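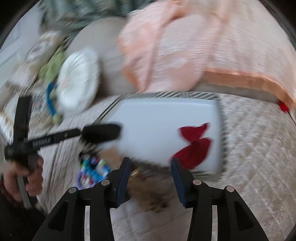
Bedroom tray, white with a black-and-white striped border, on the bed.

Guest House Safety Walk-Through, Starbridge Cottage
September round, with my comments

I do this walk-through at the start of every fall, before the heating goes on and the weekend guests start showing up with space heaters and three phone chargers each. It's the same list I've used for years, with my scribbles typed up underneath. If you rent out a little place of your own, feel free to steal it and change whatever doesn't fit. Mine is a two-story cottage on Odano Lane, all wood inside, with a gas furnace and a staircase I have strong feelings about.

How I mark things: OK means I looked at it and moved on. WATCH means it's fine for now. FIX means it gets done before the next booking.

BEDROOMS

Smoke alarm in each bedroom, tested with the button: OK
Both loud. The one in the back room made the neighbor's dog bark, so I'm calling that a pass. I wipe the covers with a dry cloth while I'm up on the ladder anyway.

Windows open all the way from the inside: FIX (back room)
The front one slides like a dream. The back one stuck halfway up and I had to lean on it, and that's a bedroom window somebody might need to climb out of in the dark! I think it's paint in the track. Going over it with a putty knife this week, and if that doesn't do it I'll pull the sash.

Lamps, cords and plugs: WATCH
No cracks or scorch marks. The cord on the left-hand lamp in the front room runs behind the headboard, and the bed gets shoved back against it every time the sheets are changed. I pulled it out and clipped it along the baseboard. I did exactly that last fall too, so we'll see.

Bed frames, slats and bolts: OK
One loose bolt at the foot in the back room, tightened. I sit down hard on each corner and listen. Very scientific, but it's how I found the split slat two years back.

Trays and loose items: OK
No chips or sharp edges that I could feel. I check anything guests are likely to carry hot coffee on, and I run my thumb around the rims. House rule stays the same: no candles on trays, and no candles anywhere upstairs.

Rugs: FIX (front room)
The pad under the small rug has gone hard and slick. Stepped on it in socks and nearly did the splits. The rug is rolled up in my car until I get a new pad.

STAIRS AND LANDING

Handrail solid from top to bottom: OK
I hang my weight on it at every bracket. The middle one had a tiny wiggle, so it got a longer screw and now it doesn't move at all.

Treads and edges: WATCH
There are 13 steps and the top one is a hair shorter than the rest. It's an old house and that's not changing without tearing the whole thing out, so there's a strip of grip tape on it and a note in the welcome binder. The tape is lifting on one side. It'll make it to Thanksgiving if I press it down again, but I've put a new roll on the list.

Light switches at both ends: OK
Both work, and I swapped in a brighter bulb at the top. The old one was so yellow you couldn't see where the tape was.

Nothing stored on the stairs: OK
Well, it is now. There was a basket of clean towels sitting on the third step and I was the one who'd left it there.

KITCHEN

Fire extinguisher, needle in the green, pin in place: OK
Hanging by the back door and easy to grab. Please don't hang yours over the stove. I've seen that in so many rentals, and you'd have to reach across the fire to get it.

Stove burners and knobs: FIX
Right rear burner clicks and clicks before it lights. I cleaned the igniter with an old toothbrush and it's better, but I don't love it. Until it lights on the first or second click every time, that burner is getting a note taped next to it.

Range hood filter: FIX
Gross. Truly gross! Soaked it in hot water and dish soap overnight and it still felt tacky, so I'm ordering a new one.

Outlets near the sink trip when tested: OK
Pressed test, pressed reset, did the little plug-in tester as well. If yours don't trip, call an electrician before you do anything else on this list.

Knives and scissors stored safely: OK
They go on the high magnetic strip. A guest had put the bread knife in the drawer with the spoons again.

BATHROOM

Hot water temperature at the tap: OK
I use a cooking thermometer and let it run a full minute. Last year it came out hotter than I like, and I turned the heater down. It's stayed put.

Tub mat and grab bar: WATCH
The bar is rock solid. The mat has some pink stuff growing on the suction cups, so it went through the wash and I'll look again next month. If it comes back, mat goes in the trash.

Fan pulls air: OK
It held a square of toilet paper against the grille. I need to vacuum the fuzz out of it though.

Medicine cabinet empty: FIX
Somebody left half a bottle of cold medicine and a razor with no cover. Both gone now, but I'm adding this cabinet to the cleaning list between stays, and the drawer under the sink too.

UTILITY CLOSET

Carbon monoxide alarm: FIX
It tested fine, but the date on the back says it's past its life. I've ordered a Xie to replace it, the plug-in kind with a battery backup. I write the replacement date on the front in marker so I don't have to take it off the wall to read it.

Furnace serviced: WATCH
Tudetti Heating is booked for Tuesday. I already changed the filter and swept up around the base, and I took out the ironing board that had somehow ended up leaning on the flue pipe. No bookings open until they've signed off.

Water heater, drips and rust: OK
Dry pan, dry floor, no crusty bits on the fittings.

Electrical panel clear and labeled: WATCH
Nothing stacked in front. One breaker is still labeled "misc," in my own handwriting, and I have no idea what I meant by it. I flipped it and nothing downstairs went off. Need to try again with a second person upstairs yelling.

OUTSIDE

Porch steps and rail: FIX
One board has gone soft at the end nearest the downspout. I can push a screwdriver into it. New board cut and primed, going in this weekend, and I'm turning the downspout away from the steps or I'll be doing it all over again.

House number readable from the road: OK
I trimmed the hydrangea. It was hiding half the number, and an ambulance driver doesn't need that.

Path lights: OK
All on at dusk. One was leaning, so I stomped the dirt down around it.

Grill: WATCH
It lives well away from the siding and I've painted a mark on the patio so it goes back to the same place. Soap test on the hose, no bubbles. The drip cup was full to the brim.

PAPERWORK

Floor plan with exits posted upstairs: FIX
The plan itself is good. What bugs me is that it gives the house as 1,443 square feet and the insurance form says 1,415. I'm pretty sure the bigger number includes the enclosed porch. Nobody's getting hurt over that, but I want the two papers to match before the renewal, so I'm measuring it myself.

Emergency page in the welcome binder: OK
Full street address in big print right at the top, then my number, then where the gas and water shutoffs are. Guests never know the address of the place they're staying. I reprinted it in a plastic sleeve after the last one got syrup on it.

First aid kit: WATCH
Low on bandages, as always. The burn gel is still in date. Tweezers missing.

STILL TO BUY

Rug pad for the front room
Grip tape
Hood filter
Bandages and tweezers
Marker that works

I'll go back over everything marked FIX once the porch board is in, and the WATCH items get another look when I switch the screens out for the storm windows.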